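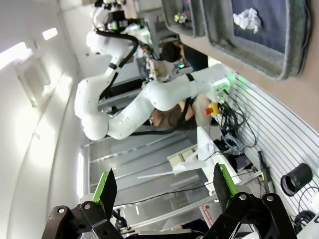 Gunside has opened orders for Rudgate, a retrofit kit that adds a wrist camera and a two-finger parallel gripper to existing robot arms. The kit ships in December and is priced per arm, with volume terms from 15 units.

The gripper uses replaceable pads and weighs 617 grams with its mounting plate. Gunside rates the pads for 200 hours of contact work before inspection. Spare sets are sold separately.

Ovow, a contract integrator, ran the kit on cloth handling and small-part pickup during a pre-release trial. It logged 397 grasps on folded and crumpled fabric. Results were better on thick material – thin cotton still slipped when only one layer was caught.

"Setup took an afternoon, most of it cable routing," said Letay Birhane, who led the trial at Ovow. "The camera calibration held after we swapped pads."

The control software, Assefa, is included for the first year. It records camera and joint data to a local drive and does not require a network connection. Gunside said support for a second camera is planned but gave no release date.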